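Unit 4: Surface finish and cleanability in domestic interiors

Course notes, Materials for Interiors. Prepared by Tainá Portela, revised by Genji Uchida, 27 September 2023

12 shares | 3 comments

These notes follow on from the unit on joints and edges. Read them with the Wiltanberg tables, which give the finish classes used in the coursework.

1. Terms

Finish means the state of the outer surface as supplied. Texture is the relief you could trace with a stylus. Gloss is the share of light sent back at the mirror angle. The three are often confused in supplier sheets. A surface may have low gloss and very little texture, as with most matt paints, or high gloss and a good deal of texture, as with hammered enamel.

Cleanability is a property of a surface together with a soil and a method. A sheet that gives one figure for cleanability without naming the soil and the method should be treated as incomplete.

2. Wood and wood-effect panels

Grain affects both look and upkeep. Open grain holds fine dust along its length and should be wiped with the grain. A film finish (varnish, lacquer) bridges the pores if enough coats are applied. An oil finish does not, and needs renewing. Colour is a poor guide to species, as stain and age both shift it towards red or brown.
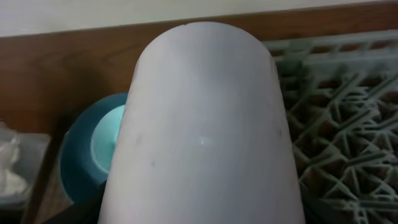 Fig. 1. Reddish-brown wood panel with faint grain, behind a matt white surface.

When comparing a panel with a pale fitting, take gloss readings on each one separately. Scuffs show more readily on pale matt surfaces than on mid-brown ones of the same gloss, and students tend to mark the pale sample down for wear when the wear is equal. Marlene Araújo's worksheet corrects for this by using a grey card.

3. Moulded plastics

Most kitchen goods are moulded with a light texture that hides flow lines. The draft angle, which lets the part leave the mould, also helps water run off. Three features decide how easily a moulded item is cleaned:

- inside radius at corners (a cloth will not reach into a tight one)
- height and shape of the rim
- number of slots or ribs, and the gap between them

Hard water leaves scale on flat areas where drops dry in place. Mid-tone greys hide scale better than black and hide tea stains better than white.
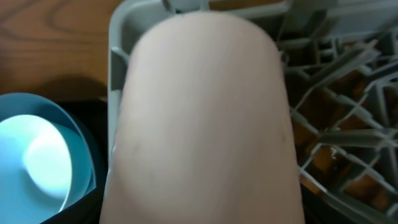

Fig. 2. Light grey plastic dish rack; note the curve of the raised rim.

Repeated scouring raises the roughness of plastic and makes later soiling worse. In the Bendik method the sample is rubbed for 196 strokes with a damp pad, then read again at the same 4 points. The long version runs to 3000 strokes and will not be done in class.

4. Coursework

Choose two surfaces from one room. For each, record the finish class, the gloss and the soil most likely to be met in use. State the cleaning method and the number of strokes. Results go on the Medeiros form, page 14. Late forms go to Valdir Fontes.

Samples coated with Veto sealant may not be used, as the coating alters the gloss reading.

Related items
Unit 3: Joints and edges
Unit 5: Floor coverings and wear
Reading a supplier sheet (G. Amaral)
Coursework dates, December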